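The Florbridge Archive Box

I started selling these because I was fed up with the boxes I'd been buying for my own office. The lids bowed, the handles tore, and by the second winter the bottom row of any stack had gone the shape of a cushion. The Florbridge is the box I wanted back then, and it's still the one my own files live in.

It comes flat and you fold it up yourself. No tape, no staples. Crease the long sides first, then the ends, then tuck the floor panel in last (if you put the floor in first it fights you, and you'll say things to it). Once you've done 3 you won't need the leaflet. The lid is separate and goes on either way round.

Each box takes two fat lever arch files and a thin one, or a good long run of suspension folders if you leave them in their pockets. I don't pack mine to the brim - you want a finger's width at one end so you can flick through without skinning your knuckles. 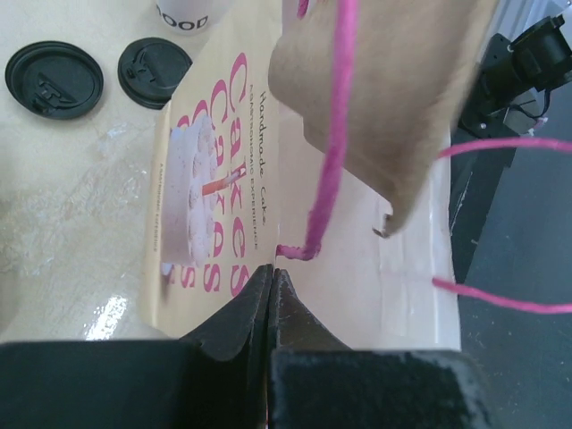 Labels next, as I get asked about them more than anything. There's a printed panel on both short ends with lines for the department, the contents and a destroy date. Please fill in the destroy date! Myrtle Alcantara at Dutbridge rang me last September with 400 boxes in a basement and not one date between them, and she spent most of the autumn opening lids. Ordinary marker pen is fine. Biro skates about a bit on the coating.

If you send your old boxes off for storage or pulping, they can go as they are, with nothing metal to pick out first. The Budbridge is our heavier version, with a double floor, and I'd go for that if you stack more than five high or keep anything on a concrete floor.

We sell them in bundles of ten, or by the pallet at 900. Pallet orders need someone at your end with a pump truck, so do tell us if you haven't got one and Lwazi Nkosi in our yard will split the load. Lids are included in both. Spare lids are in the Tran accessories range, along with the label sleeves.

Not sure how many you need? Send me a note of how many shelves you're clearing and I'll work it out with you.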